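Progress report to the Renell Fund
Project: Teaching household tasks by hand
Prepared by Valbona Trajkovski, February 17, 2025

Dear Teodora,

Thank you again for your patience over the holidays, and for the kind note you sent with the second payment. We have had a good few weeks, and I am happy to have plenty to tell you. Most of January went into recording people doing simple table tasks with the hand-held gripper, so that the arm can later learn from them.

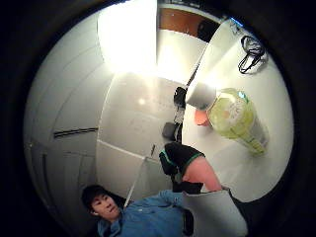
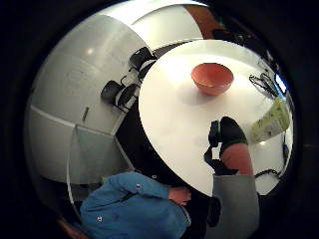

Wide-angle views from the hand-held gripper during recording. The orange bowl is on the round table in the second.

We now have 1,566 demonstrations saved, against the 3,000 we promised you by the end of the grant. Of these, 472 still need to be checked by a person, which goes slower than I had hoped (it is tiring work, and I would sooner have it done well than done in a hurry!). We have trained 12 people to record, and the newer ones are already quite smooth with it.

The Cinley software gave us some trouble early on, when the hand position drifted away from the video in longer recordings. Petkov sent us a fix, and we have been repeating the worst of those sessions bit by bit.

Next we will move on to pouring and stacking, and begin the first training runs on the Dimeck arm. I would also like to ask whether the travel money we did not use could go toward spare cables and gloves. If you are happy with that, a short reply by email is all I need.

With warm thanks from all of us,
Valbona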